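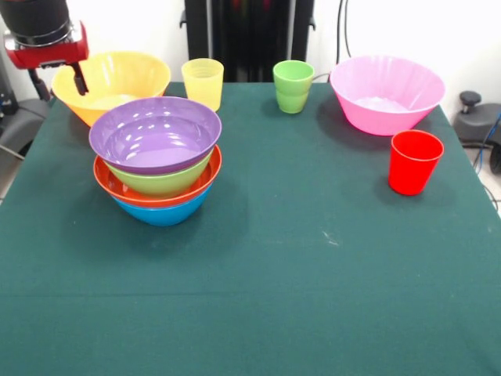

Section 3. Setting up a property and room rates

Before you begin, have your owner code from Drurel and your tax number ready. Setup takes some 42 minutes for a small hotel.

1. Sign in and choose Properties, then Add New.
2. Type the hotel name as guests should see it. If you run more than one house in the same town, add the district, such as Cestholm Harbor.
3. Enter the street address and drag the map pin to the guest entrance.
4. Open Room Types and add each type separately. Enter the bed sizes and the highest number of guests allowed.
5. Under Rates, enter a base price per night. Weekend rates start on Friday unless you change the start day.
6. Select Save, then Publish.

Note: Meal plans are set per rate - a room can be sold with and without breakfast. To change serving hours during Ramadan, open Meal Plans, select Seasonal Hours and enter the new times. Guests with existing bookings get an email.

Caution: Deleting a room type also removes its future rates. Bookings already made stay in the calendar but show no room name. To stop sales for a while, use Close Room.

New listings appear in search within 6 hours. If yours does not, contact Henrike Ackermann at the Prastitz support desk and give your owner code.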